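The Hirngate Neighbors' Newsletter
From the Spare Table
4/19/20

Well, I finally did it. I emptied the catch-all bag. And the coat pockets, and the little basket by the door, and the drawer under the phone that has been sticking since we moved to Hirngate. Everything went into one heap and I have been picking through it for three evenings in a row with a cup of tea going cold next to me.

Last month I asked in this column what you all were doing with your extra time at home, and the answers were wonderful (sourdough, mostly, and one heroic attempt at regrouting a shower). I felt a bit left out. I don't bake and I am not allowed near grout. But I do own an amazing quantity of small stuff, so small stuff it is!

My rule for the first evening was that I wouldn't throw anything out. I only wanted to see what was there and put like with like. If you've ever tried this you'll know the trouble starts right away, as half of what you own isn't like anything else. Where does a hand mirror go? With the toiletries, you'd think, but I only ever use mine in the car, parked, checking for spinach. Is a pen its own category or does it belong with paper? I moved one pen back and forth between piles so often that I used it to write the shopping list and then put it down somewhere new.

So I gave up on sensible headings and went with places. Things that live in the bag. Things that live by the door. Things that live in the car. Things that live in the kitchen and have wandered off. That worked much better, and I'd suggest it to anyone who gets stuck on the first go. You don't have to decide what a thing is, only where you'll be standing when you want it.

The bag pile was the biggest by miles. I've carried the same canvas tote from Camargo (the luggage shop, not the café — they used to be next door to each other and I still mix them up) for years, and it has no inside pockets at all. Everything slides to the bottom and stays there. I found a ferry receipt from February of a year I won't mention. I found a raffle ticket, number 503, and I can't for the life of me remember what the raffle was for or whether I won. If any of you are still holding a fruit basket for ticket 503, it's mine, and I expect the fruit is past saving.

Second evening: cables. I'd been dreading it. I laid them out straight on the floor, one next to another, and plugged each one into something before I gave it a place. The ones that fit nothing went into an envelope marked with today's date a year on, and if the envelope hasn't been opened by then, out they go. The ones that fit something got a twist tie saved from bread bags. I was so pleased with the result that I made everybody in the house come and look. They were polite about it.

A word about power banks while I'm on the subject. Charge yours! I dug mine out, pressed the button, and got nothing. I'd been lugging it about for months feeling well prepared. It now gets charged on the same evening I water the plants, and so far both the plants and the phone are thriving.

Then there are the tubes. Hand cream, foot cream, sun cream, the stuff for bites, the stuff that might be for bites but the writing has rubbed off. I had the caps off nearly all of them, sniffing. My advice is to squeeze everything down toward the cap end, fold up the tail, and see what you've really got. Two of mine had barely a dab left and I used them up on my elbows right there at the table. Anything with unreadable writing went, and I didn't feel bad about it for a minute.

Snacks were the happy surprise. I am a person who puts a packet of something in a bag "for later" and then eats at home. I'd recommend a snack check to everyone, though do read the date before you open anything. I didn't, the first time, and I'll say no more.

By the third evening I was into the part I enjoy, which is the odd bits of metal. Clips, rings, hooks, a bolt off something. I love a spring clamp. My grandmother kept a few in a jar on the windowsill and used them on flour bags, curtains, the tablecloth when we ate outside, and once on my sleeve so I'd stop wandering off in the hardware store. I've got one on the recipe book at this moment. They close up tight, they don't mind being dropped, and if there are holes in the ends of the handles you can hang them on a nail. I put a key ring on one years ago and it went straight onto a hook inside the cupboard door.

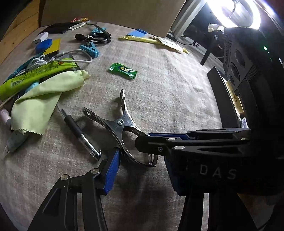 A shiny spring clamp, with the pen, the mirror, the snacks and the green cloth for company.

Speaking of cloths, please go and wash yours. I mean the microfiber ones that live scrunched up in bags and glove compartments. I put mine in a bowl of warm water with a drop of dish soap and the color of that water is between me and the sink. No fabric softener, by the way, it leaves a film and then the cloth just pushes the smears around your glasses. Dry them flat or over a chair back. Mine now get folded in four and tucked down the side of the bag, and I've been able to find one every single time.

What I ended up with, after all that, is a shoebox with dividers cut from a cereal carton. I'd priced up the proper organizers in the Kinonura catalog and there was a lovely one with sliding trays, but I kept thinking about it and then I looked at the cereal box, and well. Scissors, ten minutes, done. The dividers lean a little. I've lined the bottom with an offcut of carpet so that nothing rattles when I pull it off the shelf, and I'm more proud of that than I should be.

The wallet-shaped things and the loyalty cards got their own slot. I had a Cirkard with 281 points on it, and you need 300 for the free coffee. Nineteen points! I was that close and never knew it. The card is now at the very front of the slot, and as soon as we can all sit down somewhere again I'm going in there and ordering the biggest one they do.

A few of you asked after the button tin I mentioned over the winter. I haven't started on it. I got the lid off, had a look, and put the lid back on. It can wait for the summer, or for one of you to come over and help when that's allowed again (I'll supply the cake, bought, see above regarding baking).

If you're having a turn-out of your own, drop me a line and tell me the strangest thing you found. I'd especially like to hear from anybody who has solved the problem of pens, as I have lost mine again since writing the fourth paragraph. Notes can go in the usual box by the side gate, or send an email to the newsletter address and it'll get to me.

And if you've got spare clamps, big or small, rusty or not, I will take them. I'll swap you for twist ties.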